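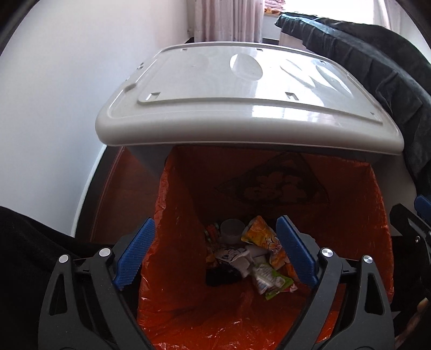

Trindurberg Wrestling: where we are at the end of September

To: Sewwandi Uddin, Seneviratne Fund
From: Hạnh Đoàn

Dear Sewwandi,

What a month! The last show of the summer run drew 766 people, and the one before it 810, so both nights beat the target we set in the bid. The dip doesn't worry me. Risden had a cup match at home the same evening, and plenty of our regulars follow both.

Your grant has mostly gone on the training school so far. We now have 14 trainees on the books, and six of them have worked a match in front of a paying crowd. Two were in the opener last time out, a tag match against the Cleko Brothers, and the place went mad for the finish. I was at the back by the merch table and could hardly hear the bell.

The new ring boards are in and the old canvas has gone to the school for practice. Ropes are still on order. The supplier has moved the date twice, so I've borrowed a set to see us through to the next show – no cost to the grant apart from the van.

On the writing side, we've finally dropped the authority figure storyline. It was eating up the first quarter of an hour every night and the crowd had stopped booing, they were just chatting. The shows now open with a match and the title feud gets the time instead. I can't tell you how much better it feels in the room.

Filming is behind. We promised every show online within a fortnight and we've managed that for one of them. The sound on the other needs a lot of work (the commentary was recorded far too low), and I'd like to move a little of the unspent poster money across to pay for an editor. Could you let me know if that needs a form?

Still to do before the next report: first aid refreshers for all the trainers, a proper women's title match, and a decision on whether we add a matinee. I'm very keen on the matinee – families keep asking, and a 7.30 bell is late for small children.

Spending sheet to follow once the van invoice comes in.

All the best,
Hạnh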